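The Ekesdale office continued its review of residential water use. Meter readings were received from 654 households, and 22 were returned to the district for correction. The Hirvonen pumping station reported no interruption in service.

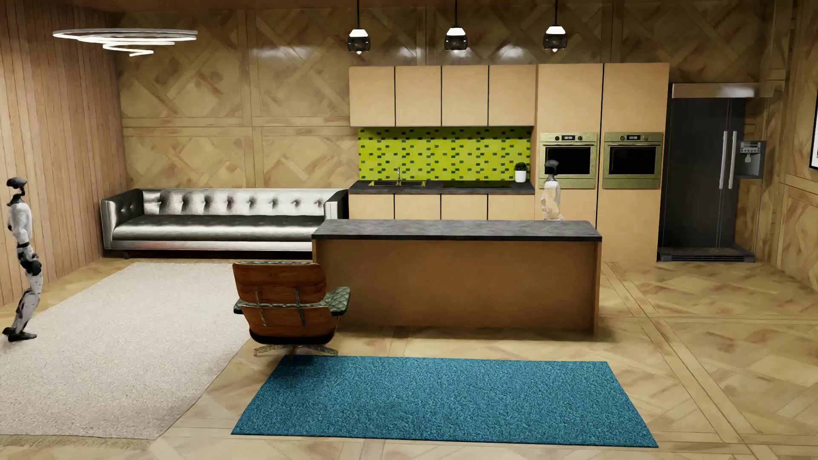
Vokthorpe, March

The afternoon was given to the kitchen survey. Households with an island and built-in ovens will be entered under the second schedule, as agreed with the Ritach office. A further 17 forms remain outstanding. The office closed at 5:30 p.m.

Contact the Records Office | Copyright Ekesdale Water District | Back to top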